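2026-10-23
Downspout outlet bench, continued

Picked up from the last entry. Outlet B (the flared drop, Flondex pattern) was re-seated this morning with butyl under the flange instead of the silicone. The silicone bead from the earlier runs had pulled away on the uphill side and was letting water past the outlet and down the outside of the gutter, so treat the old B numbers as low. I have struck them through in the sheet but left them readable.

Setup as before: K-style section, slope set with the screw jacks, header tank at the high end, catch tank under the downspout. Slope checked with the digital level at both ends and in the middle. The middle hanger sags when the trough is full. Dong-hyun shimmed it and the sag is now less than I can read.

Runs today:

Outlet A, straight cut, no strainer. Fill to overtopping took 51 seconds at the high valve setting. Overtopped at the front lip, directly over the outlet, same place as last time.

Outlet B, flared, no strainer. Did not overtop at the same setting. Catch tank gained 633 liters before I shut the valve. Water in the trough settled to a steady level with a small vortex on the back side of the outlet. The vortex comes and goes, and the level shifts a little when it does. Read the level only when it is absent, or note it.

Outlet B with the Yazzie wire strainer. Clean, it behaves close to bare. With the leaf charge added it clogs from the bottom up and the water has to climb the wires. Overtopped on both repeats. The strainer also rocks in the flared drop, whose throat is wider than the strainer legs want. Ha-rang suggests bending the legs outward. I would like one more pair of runs unbent first so that we have a baseline.

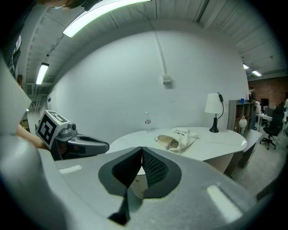

Leaf charge: 15 handfuls was Blagoje's original recipe and it does not repeat well, given the size of Blagoje's hands. Switched to weighing. Leaves are soaked overnight, drained on the mesh rack until dripping stops, then weighed. Maple and oak only. Pine needles get their own series in January, when the second trough is built, and should not be mixed in before then. They work through the strainer and end up in the elbow, and it takes half an hour to get them all out.

Flow meter: still reads high at the bottom of its range. Compared it against the catch tank and stopwatch again. Fine above the quarter-open mark. Below that, use the tank only.

Leak at the end cap, high end. Slow drip, present in all runs, not corrected for. Tae-yang thinks the rivets, I think the seam. Will dry it out and dye test.

Lise asked whether the flare still helps with a round downspout instead of the 2 by 3 rectangular. Don't know. The adapter from Ollinard is on order. My guess is that the first elbow takes over as the restriction and the outlet shape stops mattering — but the elbow has never been tested by itself on this bench, so that goes on the list.

To do:
Dye test end cap
B plus strainer, legs unbent, two runs
B plus strainer, legs bent, two runs
Elbow alone, straight feed
Replace the valve handle, the set screw is stripped
Book the bench in Skedgate through the end of the series

Pump off, header tank drained, catch tank left full for the morning.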